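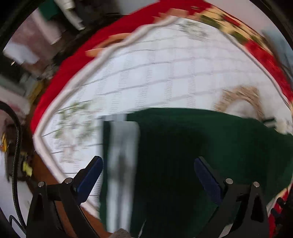 Fig. 1. White patterned cloth and dark green fabric.

Textile Care and Household Linens
Unit 4: Fiber, weave, and what washing does to cloth
Instructor: Hannelore Widmer

Bring this handout to the lab on Wednesday. The reading for the unit is the chapter on cellulose fibers in the course packet. Sections 4.1 to 4.3 will be on the short test. Section 4.4 is for the lab report.

4.1 Fiber groups

Household fabrics are made from plant fibers, animal fibers, manufactured fibers, or a blend of these. The plant fibers we meet most often are cotton and linen. Both are mostly cellulose. They take up water easily, are stronger wet than dry, and can stand hot water and alkaline detergents. They crease badly because the bonds between the cellulose chains break and form again in the bent position while the cloth dries.

Wool and silk are proteins. They are weaker wet than dry and are damaged by strong alkali and by chlorine bleach. Wool has a scaly surface. When it is warm, wet, and moved about, the scales catch on one another and the cloth felts. Felting cannot be undone. You can sometimes ease a felted piece out a little by soaking and stretching, but it will not go back to its first size.

Polyester and nylon take up very little water. They dry fast and hold their shape, but they hold on to oil. A polyester tablecloth with a butter stain is often harder to clean than a cotton one with the same stain. Both soften with heat, so creases set in a hot dryer may stay in.

Rayon is made from cellulose but is not as strong as cotton. It loses a good part of its strength when wet. Students often group it with polyester on the test. For washing purposes, treat it as a weak plant fiber.

4.2 Weave and knit

Plain weave: each weft yarn goes over one warp yarn and under the next. Sheeting, muslin, and many handkerchiefs are plain weave. It wears evenly and shows creases.

Twill: the weft passes over or under more than one warp yarn, and the starting point moves over by one on each row. This gives the diagonal lines seen on denim. Twill is dense and hides soil well.

Satin: long floats on the face of the cloth. Smooth to the touch, but the floats snag.

Damask: a figured cloth in which the pattern comes from a change of weave. In a one-color damask the pattern is seen only because the two weaves reflect light in different ways. Starch and careful ironing make the pattern easier to see.

Knit: loops in place of crossed yarns. Knits stretch and recover. They should be dried flat if they are heavy, or the weight of the water will pull them long.

Pattern can also be printed or embroidered on a finished cloth. To tell a printed pattern from a woven one, look at the back. Many prints are paler on the back. A woven pattern usually shows on both sides, often with the figure and ground reversed. Embroidery shows thread ends or bobbin thread behind.

Thread count is the number of warp and weft yarns in one square inch. A plain cotton sheet with a count of 200 is a sound everyday sheet. Very high counts are often reached by counting each ply of a plied yarn, so they do not tell you much about wear.

4.3 Color and dye

Dyes are held in cloth in different ways, and this decides how the color behaves in the wash.

Direct dyes are held by weak forces and bleed the most. Reactive dyes form a chemical bond with the fiber. Some dye is always left over that has not bonded, and it should come out in the first few washes. Vat dyes, including indigo, are trapped in the fiber in a form that does not dissolve in water. They resist washing but can rub off. Disperse dyes are used on polyester and rarely bleed at home washing temperatures.

Dark greens, navies, and blacks need a large amount of dye, so there is more loose dye to lose. Wash them apart from whites until the rinse water is clear. Salt and vinegar do not set the dye on a finished cloth. This advice is found in many older household books and was repeated in earlier versions of this handout. Please cross it out if you have an old copy.

Crocking is the transfer of color by rubbing. It is tested dry and then wet, with a white cotton square rubbed over the sample. The wet result is usually worse.

4.4 Lab: shrinkage and color loss

Each pair will get swatches from three cloths, labeled Prundden (cotton, plain weave), Jinell (rayon), and Foltach (wool). These are the supply room's names for the bolts and have no other meaning.

1. Mark a square on each swatch with the laundry pen, using the card template.
2. Measure the square in warp and weft directions. Write both down before you wet anything.
3. Pin a strip of white cotton to one edge of each swatch.
4. Wash with the detergent provided. Use the warm setting for all three. The wool is meant to be washed this way for the lab.
5. Dry flat on the rack. Do not pull the swatches into shape.
6. Measure again when fully dry. Compare the white strip with the gray scale card.

Percent shrinkage = (first length minus final length) divided by first length, times 100.

Worked figures: a square that measures 200 mm before washing and 194 mm after has shrunk 3 percent in that direction. Report warp and weft separately. Do not average them. Warp yarns are held under tension on the loom, so warp shrinkage is often the larger of the two.

The gray scale cards are kept in drawer 51. They fade if left out on the window side of the room.

Questions for the report

Which of your cloths shrank more in one direction than the other? Explain using 4.2.
Did color reach the white strip on any sample? Name the likely type of dye and say why.
Write a care label for each cloth in no more than 20 words.

Reports go in the box outside room 73 by 4:00 p.m.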